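Grasgate, August. For immediate release.

# Oton Opens Play Kitchen Library for Childcare Centers and Family Day Homes

**Tabletop kitchen sets can be borrowed for a month at a time, starting this fall**

GRASGATE, Thursday, August 31, 2023 – Oton, the toy and learning materials lender based in Grasgate, today opened reservations for its Play Kitchen Library, a lending program that supplies childcare centers, preschools and family day homes with pretend food, dishes and small kitchen pieces for use on an ordinary table.

The library opens with 400 kitchen sets. Each set is packed in a lidded tote and includes a selection of play food along with plates, bowls and other items that children know from home. Sets are lent for one month and can be renewed once if no other center is waiting.

"Most play kitchens are a big piece of furniture that stands in a corner and stays there," said Mechthild Plattner, program director at Oton. "A lot of our borrowers don't have a corner. They have a table that is used for snack at ten and painting at eleven. We wanted something they could put out on that table and clear away again before lunch."

Oton has lent puzzles, building blocks and dress-up clothes to childcare providers for several years. Kitchen items were the most common request on its borrower survey last spring, and the company spent the summer choosing pieces and trying out different mixes on the table.

## What Is in the Sets

No two sets are exactly alike. Oton buys from several suppliers and also accepts donated toys in good condition, so the color of the bowls or the kind of fruit may differ from one tote to the next. Every set has the same basic makeup:

- at least one plate large enough to serve from
- bowls in more than one size or color
- a colander, strainer or similar piece for "washing" food
- fruit and vegetables, including at least one soft item
- a bottle, jar or box for the pantry
- a printed contents card and a drawstring bag for the small pieces

Larger pieces, such as a countertop oven for the table, can be reserved separately. They travel in their own box and count as a second loan.

Plattner said the mix of hard and soft toys was chosen on purpose. Hard dishes stack and rinse easily, and plush food can be dropped, squeezed and carried around by younger children without much noise. The plush banana with the fold-down peel has been the most talked-about item with staff.

"Everyone who walks past the table picks up the banana," Plattner said. "It went straight onto the list."

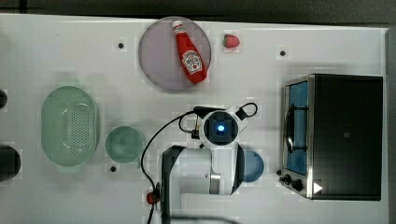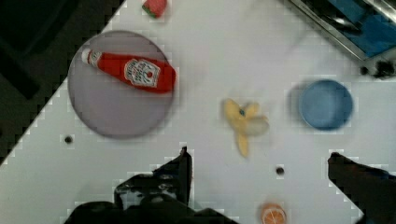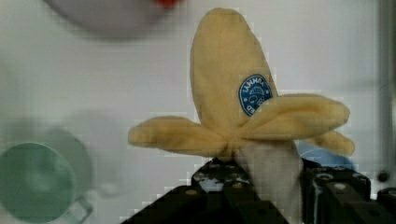
*Pretend food and kitchenware from the Play Kitchen Library. The first two pictures show the ketchup bottle lying on the serving plate; the third shows the plush banana with its peel folded out.*

## Activity Cards

Each tote comes with a pack of activity cards written by Oton staff. The cards are short and use plain wording so that a substitute or a parent helper can pick one up and begin. They cover the following:

**Setting the table.** Children choose a dish for each food and say why they chose it. There is no correct answer. A strawberry can go on the plate, in a bowl or next to the oven.

**Wash, cook, serve.** Food moves from the colander to a bowl and then to the plate. The card suggests words to use along the way, such as in, on, next to and under.

**Soft and hard.** Children sort the pieces by feel, first with eyes open and then from inside the drawstring bag.

**Clearing up.** Pieces go back in the tote one kind at a time, with the contents card held up by one of the children. Oton recommends leaving enough time for this one. In trial sessions it often lasted longer than the cooking.

Cards are available in English and Spanish. A large-print version can be requested when the set is reserved.

## Cleaning and Care

All pieces are cleaned between loans. Hard items are washed in hot water with unscented dish soap and air dried on racks. Plush food is machine washed in mesh bags and checked at the seams before it is packed again. Anything with a loose seam, a sharp edge or a worn label is pulled from the set and either repaired or replaced.

Cleaning and packing will be handled by Igwe, a laundry and packing service that already looks after Oton's dress-up clothes. Igwe has added a separate workbench for the kitchen sets and expects to process up to 200 totes a week when the program is fully running.

Borrowers are asked to wipe down hard pieces before return and to leave the plush pieces unwashed. Home dryers can shrink the stuffing and pull the seams out of shape. If a piece is lost, the borrower marks it on the contents card. There is no charge for up to 2 missing pieces per loan.

## Who Can Borrow

The Play Kitchen Library is open to licensed childcare centers, preschools, family day homes and after-school programs in Grasgate and the surrounding county. Existing Oton members can reserve a set at no added cost. New members pay the regular yearly fee, which covers the full Oton catalog.

Sets are suggested for children ages three to six. Programs with younger children can ask for a tote without small pieces.

Totes may be picked up at the Oton front desk or delivered on the regular van route. Programs on the route will get their first delivery in the order in which reservations come in. Each program may hold one kitchen set at a time, plus one larger piece.

Oton expects almost 1,000 loans in the first year. Plattner said the number is based on how often the building block sets go out and may turn out to be low.

"We will add totes if the waiting list gets long," she said. "The shelves are built. What takes time is finding good pieces. A bowl is easy. A good soft vegetable is harder to find than you would think."

## Donations

Oton is accepting donations of play food and toy dishes at its front desk during regular hours. Items should be clean, complete and free of batteries. Plush food is especially welcome, as are bowls, colanders and serving plates. Wooden food with chipped paint cannot be accepted.

Donated items that don't fit the kitchen sets will be passed on to the Asora family exchange, where parents can take toys home free of charge.

## How to Reserve

Reservations can be made through the member page, by phone or at the front desk. Borrowers should have their license number at hand and should say whether they want delivery or pickup. A staff member will confirm the loan dates within a few working days.

Programs that would like to see a set before borrowing can visit the Oton showroom, where a kitchen table is set up for handling and trying out. Groups of children are welcome by appointment.

## About Oton

Oton lends toys and learning materials to childcare providers in Grasgate and the surrounding county. Its catalog includes puzzles, building blocks, dress-up clothes, picture books and now play kitchen sets. Members pay one yearly fee and may borrow throughout the year.

**Press contact:**
Mechthild Plattner
Program Director, Oton
Grasgate

Interviews and showroom visits for the press can be arranged through the front desk.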